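Home | Talks | Workshops | About | Contact

Print this page | E-mail this page

What's Inside the Box: Notes for the Tuesday Repair Night Talk
Senan Gallagher, Cenby Library, downstairs room

(These are my own speaking notes, so they jump around a bit. People asked for them last time, so you get them as they are, mumbling included.)

Start by asking who has opened a desktop computer before. Then ask who has wanted to and chickened out. Usually the second group is a lot bigger, and those are my people! I was 16 before I took the side off one, and I was so scared of it that I put the side straight back on and went to have lunch.

Say this early: unplug it first. The power cord comes out of the back, then hold the power button in for a few seconds, then the side comes off. Touch bare metal on the case before you touch anything else. I repeat this one when we get to the tables, and I'll probably repeat it again at the end.

The Clurance story goes in here. I used to look after the office machines at Clurance, 121 of them at the high point, and the first one I fixed on my own had a fault I chased for a whole afternoon. New memory, new drive, new cables. It was the clock battery. The machine forgot the date every night and then sulked about it every morning. Pause for groans.

So, the big three things to find once you're in. Power supply, motherboard, and wherever the cables are going. I like to start with the power supply, it's the silver metal box with all the holes in it for air, and every fat bundle of wire starts there. Follow one bundle with your finger (a finger, please, no screwdrivers yet) and see where it ends up. Do that for each one and you've pretty much got a map of the machine.
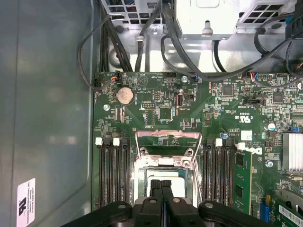 Next is the coin-cell battery, and I always get a bit carried away with this one. It's round and silver and sits flat in a little holder, and it looks just like the one in a bathroom scale. It keeps the clock and the settings going when the machine has no power. They cost next to nothing. Before you pop one out, write down which side was facing up -- then check the number stamped on it so you buy the same kind.

Small plugs. Slow down for this part. Most of the little colored wires go to things like the power button, the lights and the fans, and they're the ones people pull out by accident and then can't place again. Take a picture with your phone before you unplug anything. Take another one after you've unplugged it. I have more than 100 pictures of plugs on my phone and I'm not sorry.

Pull on the plug, never on the wires. If there's a little catch, squeeze it. If it still won't move, stop and look for the second catch.

Screws: they go in an egg carton, one cup for each part you took off. I did a whole job for Dolan Street School with the screws loose in my shirt pocket, then bent down to pick up a pen. You can guess the rest. We found 9 of them.

Dust, if there's time. Short puffs of canned air, can upright, and hold the fan blades still with a finger while you do it. Take it outside if the weather's nice. Don't use the house vacuum, please.

Someone always asks about opening the power supply itself. No. It can hold a charge after it's unplugged, and a replacement is a much better plan. Leave that lid on.

Then break for the tables. Drudex lent us the wrist straps again -- clip end goes on bare metal, and I want them back in the blue tub before you get your coats.

Back to Talks | Next: Keyboards and Crumbs (July)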